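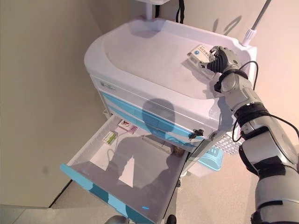 Setting up the Kirorel drawer package for a medicine cart

Kirorel is a software package from Tellarside for humanoid robots with two arms and fingered hands. It teaches the robot one family of jobs: open a drawer of a medicine cart, move small boxes between the tray and the drawer, close the drawer. We have the package on trial at Samlow, in a practice room with a cart and a bed, and I wrote this guide for colleagues who will set it up after me. The manual that comes with it is correct but it is short, and it supposes that you know already the words which Tellarside uses.

The guide covers package version 6 with the standard head camera. If you have version 5, the steps are the same but the menu for the drawer heights is in another place (Settings, then Furniture).

What you need

The robot, charged, with the hands calibrated on the same day.
A cart with drawers that run easily and a top with a raised rim.
A few medicine boxes, empty ones are fine. Choose boxes with different colors.
The emergency stop, in the hand of a person and not on a shelf.
One free hour. The first time I needed the whole afternoon.

Step 1. Place the cart

Put the cart against a wall, or better in a corner, so it can not move backward when the robot pushes a drawer. Lock the wheels. Leave enough floor in front for the drawer at its full length and for the robot behind it. The most common mistake is to place the robot too near. Then the drawer comes out and meets the legs, the force limit stops the arm, and you must begin again.

Clear the floor on both sides of loose cables where the feet will stand.

Step 2. Look at the light

Kirorel reads the drawer edges from the head camera. A lamp behind the robot gives a strong shadow of its head on the front of the cart, and in version 5 this was a real problem. In version 6 it is much better. We leave the ceiling light as it is and the edges are found well, also when the shadow goes over two or three drawers. What still disturbs it is a bright reflection on the tray. If you see the message "surface not stable", turn the cart a little, or turn off one lamp, and press Scan again.

Step 3. Teach the drawer

Open the Teach screen and choose Drawer. Pull the drawer out by hand to its end, wait for the tone, push it back, wait for the second tone. Do this slowly. The package saves the line of travel, and a drawer that is pulled crooked will be opened crooked for the rest of the day.

Give the drawer a name which you will understand later. I used "lower" for the big one and it was enough.

The upper drawers of our cart are more shallow than the lower one. For shallow drawers reduce the hand height in the same screen, otherwise the fingers go over the edge and catch nothing.

Step 4. Teach the boxes

Each box must be shown once from the front, once from the back and once lying on the side. Hold it before the head camera and turn it when the screen asks. The package uses the print and the colors, so a plain white box without any print will often be refused. You can put a sticker on it.

Thin boxes are more difficult than thick ones. The fingers close around the box and the grip force starts at a low value, which I recommend to keep. With the higher value the carton bends, and a bent box is not recognized the next time.

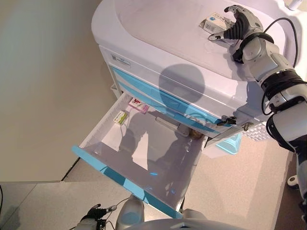

Right hand with a small white box over the tray; the lower drawer is open, with two boxes inside.

Step 5. Choose the order of work

In the Task screen you have two choices. "Tray to drawer" moves what is on the top into the drawer. "Drawer to tray" does the opposite. Select the drawer, select the boxes, and set the speed to 19 percent for the first run. It looks too slow, but at this speed you have time to see where the elbow goes. The elbow is the part that surprises people, it swings wider than the hand, and on the right side of our cart there are small metal fittings where a cable can catch.

About the cables: check the loops along the forearm before every run. They should be long enough that the wrist can turn fully, and short enough that they do not hang into the drawer. We use soft hook and loop straps from the hardware store for this.

Step 6. First run

Stand at the side, never between the robot and the cart. Press Start and keep your thumb on the emergency stop. The robot will scan and then ask for confirmation on the tablet. Read what it has found before you confirm. If the list shows a box that is not there, cancel and scan again.

Let it work with only one box. When this goes well, add the second. I made the error to start with a full drawer, and the log from that run was so long that I could not find which grip had failed.

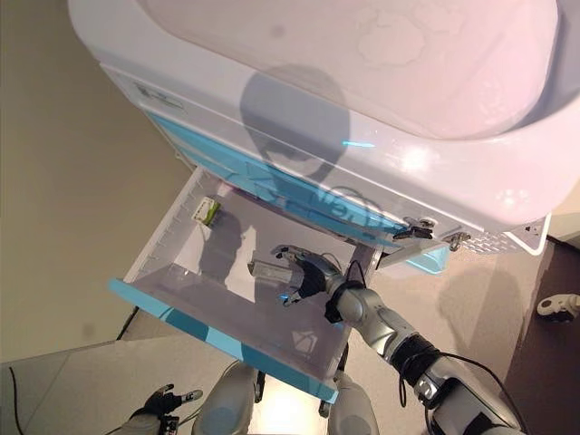
Step 7. Correct the reach into the drawer

The reach is measured from the front lip of the drawer. When the hand stops too high over the floor of the drawer, lower the value "Depth" by one point and repeat. When the knuckles touch the side wall, change "Lateral" instead. Do not change both at the same time.

Boxes in the back corners are the hardest. If your people always put things in the back corner, teach them to put them in the middle — it is cheaper than any setting.

Step 8. Save and repeat

Save the profile under the name of the cart, not under the date. Then run the task 10 times without touching anything and read the log. Tellarside calls a profile ready when all of these runs finish with no stop. Our first profile did not reach this, the second did.

After each move of the cart to another room you must repeat step 3. Step 4 stays valid.

My opinion until now

The teaching is simple and the messages are mostly clear. The grip is gentle. I do not like that the log can be exported only from the tablet, and that the German and Icelandic menus are not complete. Brynjólfsdóttir, the dealer that delivered our trial, answers the same day, and this helped more than the manual.

Questions from colleagues
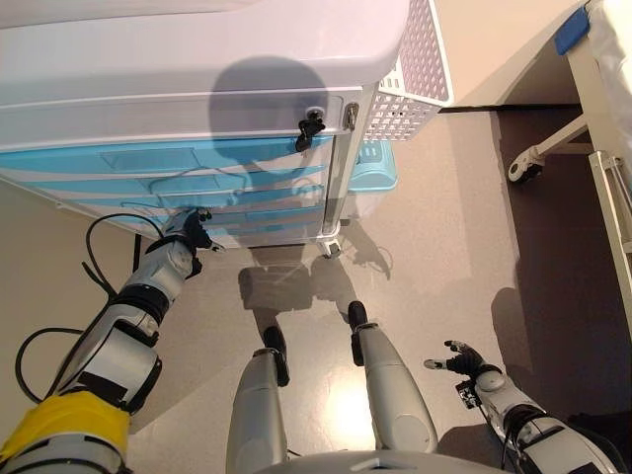
Can one profile be used for two carts of the same model?
Only as a starting point. Copy the profile, give it a new name, and do step 3 again on the second cart, then the short test at slow speed.

Does the package know which medicine is inside the box?
It does not. It compares the outside of the box with what you have taught. The check of the content stays with the staff.

What happens when the network is lost?
The robot finishes the present movement, holds the box and waits. After the connection is back you must confirm on the tablet.

Page last changed 5th October. The part about version 5 is from August and I did not test it again.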